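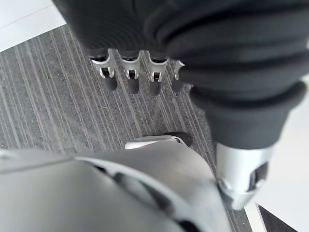 Figure 3. The four metal fingertips of the hand, below the ribbed fabric cover.

3.2 Sources and Recordings

The Second Suite for solo viola by Ynyr Hughes exists in three sources, and they do not agree with each other. The first is the pencil manuscript, which has no title page and starts directly with the Prelude. The second is an ink copy with bowings, prepared for the first performance at Ultadcombe. The third is the edition printed by Barredo, on which almost all later players have depended. In this section we describe the differences that matter for listening, and then we explain how the recordings were selected and compared.

The largest difference is in the slow movement. In the pencil manuscript the movement has 100 measures. In the Barredo print it has only 70, and the whole return of the opening song is missing. The ink copy stands between them: the thirty measures are present, but they are crossed out with a single diagonal line in blue pencil. We could not establish who made this line. The color is the same as the bowing marks on the earlier pages, and it is therefore possible that the cut came from the player and was later accepted by the composer. It is also possible that Hughes made it himself after hearing the rehearsal. His letters of that period speak of "a slow piece that does not know how to leave," but the slow piece is not named.

A second difference concerns the mute. The manuscript asks for the mute from the beginning of the slow movement and never cancels it. The print removes the mute at measure 38, where the double stops begin. Players who use the print produce at this point a sudden opening of the sound, and several reviewers have praised it as the emotional center of the work. In the manuscript there is no such event. The double stops are marked pianissimo — the print has mezzo forte — and the music continues in the same gray color until the end.

The third group of differences is small but frequent. Slurs in the final Gigue are shorter in the manuscript, and many open strings have been replaced in the print by stopped notes. We have not listed these one by one. Where they affect the tempo, they are mentioned in Section 4.

For the comparison we looked for every commercial recording of the suite, and in addition for radio tapes which are open to the public. Recordings with only one movement were left out. So were two performances in the arrangement for cello, although one of them, made in the church at Dasthorpe, is in our opinion the finest playing of this music in any form. The oldest recording in the group is the Grorkell disc. It was transferred from a worn copy, and its pitch was corrected by us before any timing was measured.

Timings were taken by ear, by two listeners who worked separately. When the two results for a movement differed by more than two seconds, both listeners repeated the measurement. Silence before the first note and after the last note was not counted. The longest complete performance takes 1,210 seconds. Of these, 520 belong to the slow movement alone, which is natural, as the player restores the missing measures and also chooses a very calm pulse.

We must add one remark on the Grorkell disc. Its notes state that the performance follows "the composer's own text," but the mute is clearly taken off at the double stops, and the cut is observed. The player therefore used the print, or a copy made from it. Later writers have repeated the statement of the notes without checking, and for this reason the print was long considered closer to the wishes of Hughes than the sources allow us to say. In the tables of Section 4 the disc is grouped with the recordings that follow Barredo.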